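Teaching Letters Without a Letter of the Week

Chunhua Yin stopped doing a letter of the week in October, in the middle of the letter F. She had taught the pre-K class at Umholm for years that way, one letter every five school days, with a craft on Thursday and a parade of matching snacks.

"I had children who could already write their names sitting through a whole week of A," she said. "And I had children who lost A completely by the time we got to H. We never went back to it. The schedule didn't have a place for going back."

Yin teaches four-year-olds and young fives in a room she shares with her co-teacher, Anqi Fang. Their class now meets a new letter every day or two and sees it again many times over the year. We talked after pickup, at one of the low tables, while Fang cut cardstock at the other end and joined in when she wanted to.

The order they teach in is not alphabetical. Each child starts with the first letter of his or her own name, and the class works through those before anything else. "Deming Du knew D before he knew any other letter," Yin said. "He would find it on cereal boxes. So he taught D to everyone. He was very strict about which way it faced."

After the name letters come the ones that turn up most in short words, and the rare ones are left until spring. Q and X get a day each, then come back in review like the rest.

I asked what happened to the crafts. Parents had asked the same thing, Yin said, some of them with real worry. The paper animals on the hallway wall were the thing families looked at every morning.

"We still make things. We make fewer of them, and they look worse," she said. Fang laughed at this from the other table. "They do look worse," Fang said. "I used to precut everything. Every wing, every beak. I spent my Wednesday nights cutting out beaks. The children glued where I pointed and we had matching birds."

Now the class makes one alphabet book each, a page at a time. The child writes or traces the letter, then fills the page with whatever he or she thinks belongs there. A page for M might have a magazine picture of a mop, a scribble that is someone's mom, and a strip of masking tape. Wanting Luo's page for W has her name written across it 2 times and nothing else, and Yin counts it as finished.

The supplies are plain: white cardstock, glue sticks, old catalogs, washable markers, yarn, and a hole punch. Yin keeps the pages in a file box and binds them with yarn at the end of the year. She tried three-ring binders at first and gave them up. The rings pinched fingers and the children opened them all day long.

For practice with shapes, she likes anything that can be rolled or bent. Dough works, and so do pipe cleaners, although the cut ends need to be folded over. She has the children form a letter, say its sound, and squash it. "The squashing is the reason they want to do the next one," she said.

Some things did not work. A letter hunt around the building turned into running. Salt trays, where children draw letters with a finger, lasted one morning. "It was in the rug until winter," Fang said. They have since moved the trays outside and filled them with damp sand, and use them when the weather allows.

Guoqing Yao, whose twins were in the class last year, was one of the parents who had questions. "My older son came home with a craft each week and I knew what letter it was," he said by phone. "With the twins I had no idea. I had to ask them." He said they could usually tell him, and that one of them still corrects the signs at the grocery store.

Yin does check what the children know. She sits with each one for a few minutes every month and goes through a stack of letter cards in mixed order, writing down which ones are named, which ones get a sound, and which ones get a guess. The review letters for the next few weeks come from that list. She does not send the list home unless a parent asks — she found that it turned into homework.

Her advice to teachers who want to try it is to keep the old schedule for a month and add review to it first. "Take ten minutes from the craft," she said. "See which letters they've lost. You'll know what to do on Monday."

Fang had a stack of cardstock squared up by then and had started on the yarn. The next letter was going to be R.
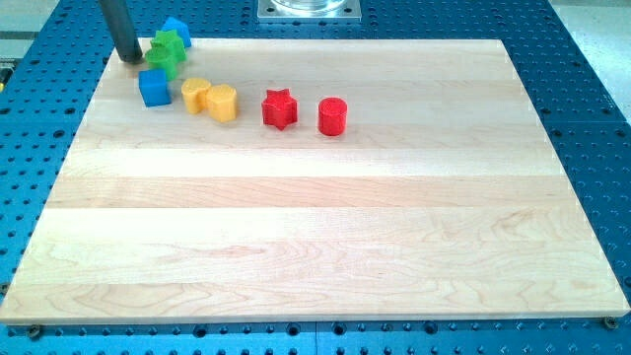

A pale maple board on a blue metal table.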